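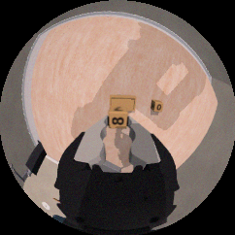 Going back to arithmetic at my age

Jun 4, 2021

I stopped doing sums in my head when I got my first phone with a calculator on it. I didn't notice it happening. Last winter I was in line at the hardware store in Skirkley with three boxes of screws and a tube of sealant, and I couldn't work out whether the bills in my hand would cover it. I put the sealant back and paid for the screws. When I got to the car I did the sum on my phone and found I'd had enough money the whole time.

That bothered me more than it should have. I was decent at this in school. So in December I started practicing again, and I've kept it up, which is unusual for me.

What I do

I spend 14 minutes a day on it, usually before breakfast. The number is left over from an old kitchen timer that sticks at that spot, and I never changed it. I write a column of sums on the back of an envelope the night before, and in the morning I work through them without writing anything except the answers.

The first two weeks were only the times tables. I assumed I still had them. I had the twos, the fives and the nines, and most of the rest was gone or slow. The eights were the worst. Seven times eight took me a full breath every time, and I'd get there by doing seven times seven and adding seven. Now it just comes.

After the tables I moved to adding from left to right. We were taught to start with the ones and carry, and that works on paper, but in your head you end up holding the answer backward. If you take 138 and add 47, it's easier to say 178, then 185. Silviu Furtună at work showed me this. He grew up helping at his parents' market stall and adds faster than I can read the numbers.

I also do the grocery bill. I round each item to the nearest half dollar and keep a running total while I walk around the store. On a trip that comes to 200 dollars I'm usually within 3 of the real figure — close enough that I'd catch something being rung up twice. It did catch one, in April, a bag of cat litter.

What hasn't worked

I tried an app for a month. It had levels and a little tune when you got ten right, and I got good at the app and no better at the store. I think it was the buttons. It gave four answers to pick from, and I was ruling out the silly ones instead of doing the sum.

Long division in my head is still beyond me. I can halve things, and I can halve them again, so splitting a restaurant bill four ways is fine. Five people at the table is fine too. With seven I hand the check to somebody else.

Percentages are coming along. The trick of swapping them around (8 percent of 50 is the same as 50 percent of 8) was new to me, and I'm annoyed that I went through twelve years of school without hearing it.

Next I want to learn squares up to 25. I have them written on a card by the sink, and so far I'm good up to 16.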